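Kistby two-tier stand with mug hooks: four weeks on the worktop

May 6, 2021

I've been after something to get the mugs off my worktop for ages. Our kitchen in Velldale has one cupboard that shuts properly, and it's full of plates, so the cups have always lived next to the kettle in a sort of huddle. Dineo Mokoena, my neighbour two doors up, had a stand like this one and kept going on about it, so I gave in and ordered the Kistby in black from Jorkik. It cost me £17 plus £4 postage and came in a flat box with a lot of paper.
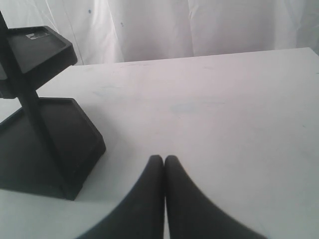 LOOKS AND BUILD

It's plain, and I like that. Black posts, two black trays with a raised rim, and a little pale label stuck in the upper tray that I keep meaning to peel off (I've heard they leave a gummy patch, so I'm putting it off). The black does look smart against white, though if your kitchen is dark already you might find it disappears a bit. Putting it together took me 50 minutes, and I'd say half of that was me having a post upside down and blaming the instructions. They're only drawings, no words at all, and the drawing for step two is tiny!

Once it was up I gave it a good shove from each side and it stayed put. I do wish it had rubber feet, mind. Mine slides if you bump it with a hip, so I've cut up an old jar-opener mat and tucked bits underneath.

The hooks are what sold it to me. They clip round the bar at the top and you can shuffle them along to wherever you want, which is handy when your mugs are all different widths like mine. A mug just hangs there by its handle, on a tilt, with the tray behind it.

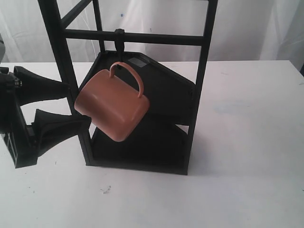

My chunkier ones go on fine too, but the handle has to be a proper loop. I've got a couple with those mean little handles you can only get one finger through and they're a fiddle to get on and off, especially first thing in the morning. Faizal Wattimena, who I share the house with, has given up and leaves his by the sink.

The trays have turned out more useful than I expected. Tea bags and the sugar go up top, and the bottom one is wider so it takes the biscuit tin and whatever post has come. The rims stop things rolling off — they also collect crumbs in the corners, and you'll want a damp cloth or an old toothbrush for those.
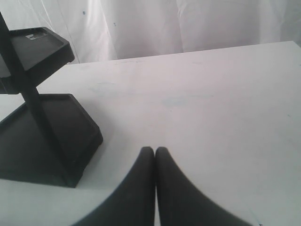 I did look at the Buzatu version before buying. It's got a third tray, but it's taller and wouldn't have gone under my wall cupboards, so measure first if yours are low. I'd still like Kistby to sell extra hooks on their own, as I can't find any on the Jorkik site and I've emailed to ask. No reply yet. I'll add a note when I hear.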